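Chapter 7
Can a Machine Do the Chores Yet?
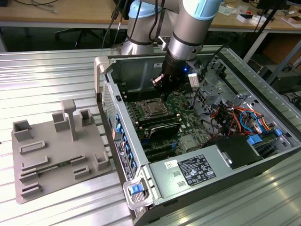
So, can robots do everyday chores and shop work yet? Some of them, in places set up for the job, and usually with a person close by. The jobs where everything arrives in the same spot, facing the same way, have been handled by machines for decades. The ones where things arrive in a heap are still mostly ours.

I've started this chapter with computer repair because most of you have either opened up a desktop or watched somebody do it, and it sits nicely between the factory and the kitchen. A memory module is a thin strip of circuit board. It goes into a long narrow slot, it goes in one way around, and you push until it seats. I can talk a twelve-year-old through that over the phone (I have, twice!). Getting an arm to do it is a different afternoon altogether.

Think about what your own hands do. You pick up the strip by its edges without thinking about which edges. You lower it, feel it catch on something, wiggle it a little, and then lean on it harder than seems polite. Most of that is touch. If you closed your eyes at the last second you'd probably still get it in. A machine that works mainly from a camera has it the other way around: it does fine on the approach, and then at the moment of contact its own fingers are blocking the view.

That's why you'll meet the word "fixture" so often in the next few sections. A fixture is anything that holds a part in a known place. A slotted plate that keeps a memory strip in place is a fixture, and so is the silverware tray in your kitchen drawer if you're strict about it. With a good fixture, the arm doesn't have to search for the part or work out which way up it is. Half of shop automation is good fixtures, and I don't think they get enough credit.

Now the cables. I have a real grudge against cables. A heatsink is the same shape today as it was yesterday, but a bundle of wires is a new shape every time you brush against it. Push one aside and it springs back, or it drags its neighbor along. We call things like this "deformable," and the group includes ropes, bags, bread dough, and every single item in your laundry. When you hear that a robot has trouble with towels and also with wiring, it's really one trouble. Section 7.3 is all about it, and it's my favorite part of the chapter.

7.1 A rough way to grade a chore

Before we get to any math, I'd like you to have a quick way to size up a job. When someone tells me a machine can now do such and such, these are the things I ask.

Does the part hold its shape?
Does it start in the same place every time?
Can you see the spot where it goes while you're putting it there?
How hard do you have to push, and what breaks if you push too hard?
Who fixes it when it goes wrong, and how long does that take?

That last one is where a lot of cheerful announcements come apart. Take the imaginary repair shop we'll be using in the problem sets, which I've named Cadetau. Cadetau has 1,000 desktops to upgrade, one memory module each, so 1,000 insertions. Say the arm gets all but 31 of them right. That sounds terrific, and I'd be thrilled with it in a lab. But each of the 31 needs a person to walk over, see what happened, and straighten it out, and if a slot is cracked then that machine needs a new motherboard. Now double the order to 2,000 and keep the same failure rate. You have 62 interruptions, and you still can't send the technician home.

Is it worth it? It could be! It depends on what the technician gets done between interruptions, and we'll put numbers on that in 7.5.

7.2 Why the house is harder than the shop

People often guess the reverse. Shop work looks technical and housework looks easy, so surely the dishes come first? But a shop gets to choose its surroundings. It can bolt down the bench, fix the lighting, and order the same model of computer for a whole production run. Your kitchen does none of this for anybody. The mugs don't match, the dishwasher rack is bent on one side, and there's a sponge where the plates should go. A person sorts through all that half asleep.

Hang on to your answers to the five questions, and before reading on, try them on two chores you did this week, one you liked and one you put off. For me it was changing a light bulb (rigid, one socket, very easy to overtighten) and getting a fitted sheet onto a mattress. I'd give the bulb to a machine today if it could manage the ladder. The sheet we'll come back to in 7.3.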